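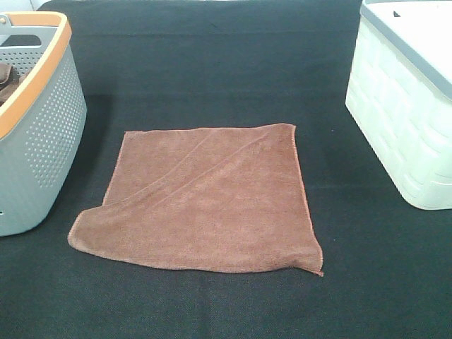
Toalha de microfibra Griltier na cor castanho, aberta. À esquerda, cesto para roupa com paredes perfuradas.

Toalha de microfibra Griltier, quadrada, castanho
Marca: Griltier
Referência: 458
Disponibilidade: em stock

Toalha quadrada de microfibra para mãos, cozinha e limpeza geral. Pelo curto e macio, bainha fina cosida nos quatro lados, num tom mais claro do que o tecido. Vende-se à unidade ou em embalagem de 12.

Características

Medida: 33 x 33 cm
Cor: castanho avermelhado
Acabamento: bainha cosida
Composição: poliéster e poliamida
Etiqueta: solta, presa com um ponto, retira-se sem cortar a bainha
Embalagem: unidade em cinta de papel; conjunto de 12 em saco com fecho

Utilização

Serve para secar as mãos e a loiça, limpar bancadas, vidros e superfícies lacadas. Para vidros, usar ligeiramente humedecida e terminar com uma segunda toalha seca. Em superfícies muito ásperas, como tijolo à vista ou cimento, o pelo prende e pode puxar.

As duas faces são iguais. Dobrada em quatro, dá várias faces de trabalho antes de ser preciso trocar.

Lavagem e secagem

Lavar antes da primeira utilização, em separado. A cor castanha pode largar um pouco de tinta nas duas primeiras lavagens, pelo que não deve ir à máquina com peças brancas. Depois disso, lavar a 40 graus com cores escuras. Não usar amaciador nem lixívia: o amaciador deixa uma película nas fibras e a toalha passa a absorver menos. Evitar também lavar com toalhas turcas de algodão, que largam cotão.

Secar ao ar ou na máquina, em programa de baixa temperatura. Não passar a ferro. Os vincos da dobra são normais numa toalha que esteve embalada e costumam desaparecer com a lavagem. Se um canto enrolar, esticar à mão com a peça ainda húmida.

Como dobrar

Abrir a toalha numa superfície plana, alisar do centro para fora e puxar os cantos. Dobrar ao meio e outra vez ao meio, com a bainha para dentro. Assim dobrada, fica com pouco mais de 16 cm de lado e cabe ao alto na maioria das gavetas de cozinha.

Conjunto de 12

O conjunto traz todas as toalhas na mesma cor. Não fazemos conjuntos de cores misturadas. Quem precisar de separar por divisão da casa pode encomendar à unidade nas restantes cores: cinzento, areia e verde-escuro. O verde-escuro volta a estar disponível em maio.

Opinião de cliente

"Tenho as castanhas na cozinha. Lavo uma vez por semana, ao domingo, e a bainha continua direita. O pelo ficou um bocadinho mais baixo do que era em novo, mas seca na mesma. Gostava que houvesse um tamanho maior."
Marijke Martens

Envio e devoluções

As encomendas confirmadas até às 11 horas seguem no próprio dia útil. Aceitamos devoluções de toalhas por usar e por lavar, com a cinta de papel ou o saco de origem. Conjuntos abertos só podem ser devolvidos completos.

Na mesma secção

Pano de vidros Heron, sem pelo
Luva de limpeza Fliluma
Molas para estendal Tekleab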